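Skakismont Household Inventories

A transcribed and coded set of household inventories, sale lists and dealer receipts from the Grurkovell area. Version 2. Last updated 2025-11-25.

Summary

The data set holds item-level records of furniture, ceramics, glass, silver, clocks and textiles listed in private homes and sold through local estate sales. It was built to follow single objects as they moved between houses, sale rooms and shops. The source papers are typed or handwritten lists. Most were made for probate or for insurance. A smaller part comes from the sale books of Marchuk, a secondhand furniture dealer that kept a shop in Altura.

The release contains 91 inventories. Each one has its own file, plus a row in the master index.

Files

inventories/ one CSV per inventory, named by inventory ID
index.csv inventory ID, source type, place, year, page count, transcriber code
terms.csv controlled list of object terms with variant spellings
links.csv proposed matches between items in different inventories
notes/ plain text notes on damaged or unclear pages

All files are UTF-8 with comma separators. Text fields are quoted. Dates of sale are given as year only, even where the source has the full date.
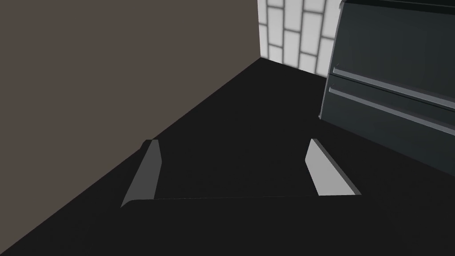
Sets and pairs are the part of the coding most likely to confuse new users. The field group_type takes one of four values: single, pair, set, lot. A further field, mirrored, applies only to pairs. It is set to yes when the two pieces match but are made to face opposite ways, in the manner of the two gray gripper fingers, each leaning the other way across the gap between them. Wall brackets, andirons and figures of dogs are often of this kind. It is set to no when the pieces are the same and could trade places, such as a pair of side chairs. If the source says only "pair" and the object term gives no help, mirrored is left blank. Blank does not mean no.

Main fields

item_id: unique within the release. Built from the inventory ID and the line number.
line_text: the entry as written, with spelling kept.
object_term: preferred term from terms.csv.
material: as stated in the source. Never inferred from the object term.
room: room heading in force at that line, if the list is divided by room.
group_type and mirrored: see the section above.
quantity: number as stated. "Several" and "some" are coded as -1.
value: sum as written, in the currency of the source. No adjustment for inflation.
condition: free text, copied from the source.
certainty: transcriber's rating, 1 (guess) to 3 (clear).

Transcription

Pages were transcribed once and checked once by a second reader. Where the readers could not agree, the reading of the second was kept and certainty was set to 1. Struck-out lines are included and marked with a tilde at the start of line_text. Ditto marks are expanded. Totals at the foot of a page are not treated as items; they are stored in the notes file for that inventory together with any difference from the sum of the lines.

Room headings were a problem in the older lists. Some writers start a new room without saying so. No attempt was made to repair this, and a "kitchen" that contains a bedstead should be read with care.
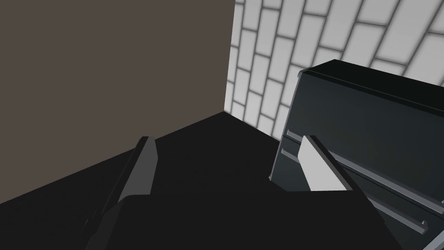

Computer-rendered view.

Matching

The links file proposes that an item in one list is the same physical object as an item in another. A link needs the same object term, a compatible material and at least one further point of agreement, such as a maker's name, a recorded repair or a size. Value is not used. Estate valuations and shop prices in this material differ too widely to serve as evidence.

Links are one-to-one. A set that was broken up and sold in parts will appear unlinked unless the source says where the parts went. The Marchuk sale books sometimes do, in a margin note beside the buyer's initials. The initials have been removed from this release.
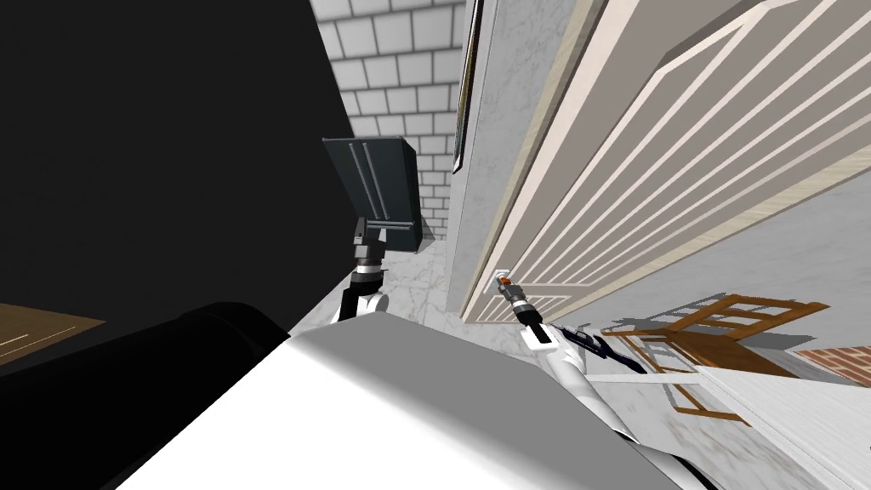

Pairs split between heirs are handled in the same way as broken sets. Each half is coded single in the later inventory, and neither half is linked back to the original pair. A parent_item field is planned for the next version.

Known limits

Coverage is uneven. Large houses are overrepresented, and items of low value are often rolled into one line ("sundry kitchen goods").
Nothing sold or listed after 2000 is included.
In 15 inventories at least one page is missing. These are flagged in index.csv.
The words "antique" and "old" are copied as found and carry no claim about age.
Silver plate and solid silver are not always told apart in the sources.

Changes from version 1

Added the mirrored field. Merged "settee" and "sofa" in terms.csv, with the original word still present in line_text. Corrected the room codes in the Altura files, which had been shifted by one line since February. Removed duplicate rows from links.csv.

License

CC BY 4.0. Please cite the data set by name and version number. Scans of the source papers are not part of the release.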